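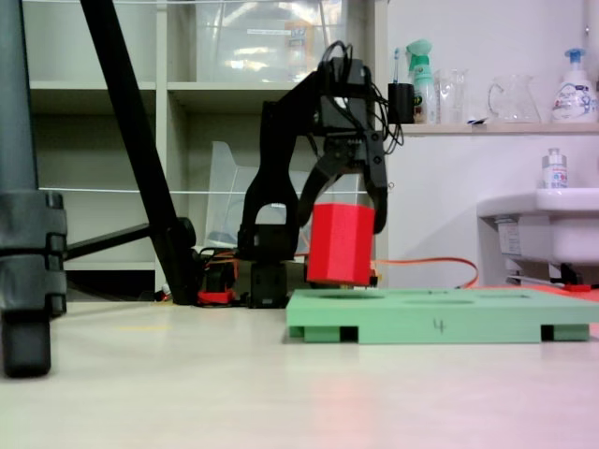 A red block held above a green board.

What Happens After an Arrest?

When police think a person has broken the law, they may arrest that person. An arrest doesn't mean the person is guilty. It means a court will probably need to look into it.

The first visit to court is usually short. A judge tells the person what the charges are and explains their rights — one is the right to have a lawyer.
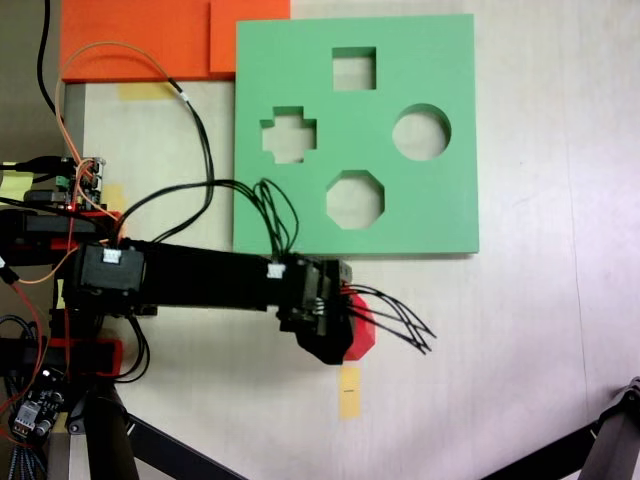
Who Decides?

In some trials a judge decides. In others it is a jury, a group of adults from the area. They listen to witnesses and look at evidence. In Lundcombe, trials are still held in the courthouse built in 1883.
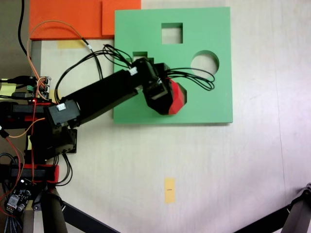

Viorica Barbu says the hardest part of being on a jury was keeping quiet about the case at dinner.

Jurors have to wait until all the evidence has been heard. Then they go to a private room and talk.

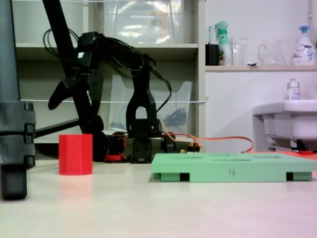 If they decide the person is guilty, the judge usually chooses the sentence. It could be a fine, community work or time in prison. If they decide the person is not guilty, the person can go home.

126 shares | 2 comments

Hamdia Mersha: My son asked if the judge has a hammer. Does ours?

Ovidiu Anghel: It's called a gavel. I've been to court there and didn't see one.

Contact us | © 2023 Lundcombe Kids' News | Back to top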